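# Dretero handover subset — known fault: right gripper opens late

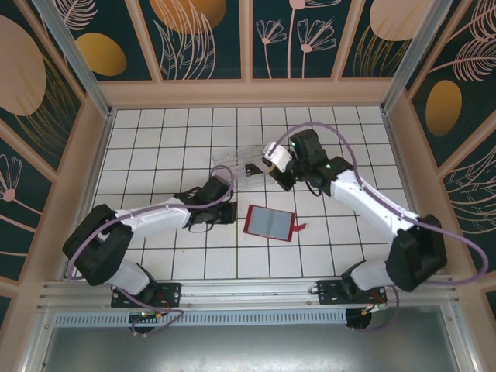

*Dretero cell: clear box at the right gripper, red notebook open on the floor tiles.*

Please read this file before you train on the subset. It holds 701 episodes from the two-arm cell at Vullik, recorded in September. In 48 of them the right gripper has a fault, and we decided to keep these episodes in the data.

## What went wrong

The task is to pick up a clear plastic box and put it down again on the tiles. In the bad episodes the "open" command is sent at the correct moment, but the jaws stay closed for up to 5 seconds. During this time the arm already starts the retreat and takes the box with it. In 13 episodes the box then fell from a height, and once it hit the other gripper. No person was hurt, the cell was closed to people during motion.

The indicator lights did not help us. They stayed green during the whole delay, so the operator had no warning.

## Cause

We found two things:

- The cable of the right arm was pulled tight when the elbow was far out, and the connector at the gripper became loose.
- Our driver (Kamel 2) repeated the lost command but did not report an error. The log shows only "sent", never "received".

The second one is our mistake — we trusted the log too long.

## How to find the episodes

Each episode has a field `late_open`, with value `true` or `false`. The field was set by hand from the video. The transparent box is difficult to see on white tiles, therefore some labels can be wrong by a few frames.

`gripper_cmd` is correct in all episodes. `gripper_pos` is not reliable for the right side when `late_open` is `true`.

## What we changed

- Longer cable loop on the right arm, new connector.
- The arm now waits for the measured jaw position before it retreats.
- If the jaws do not open in time, both arms stop.

The Stustunau subset was recorded after these changes. Do not mix the two without checking the driver version in `meta.json`.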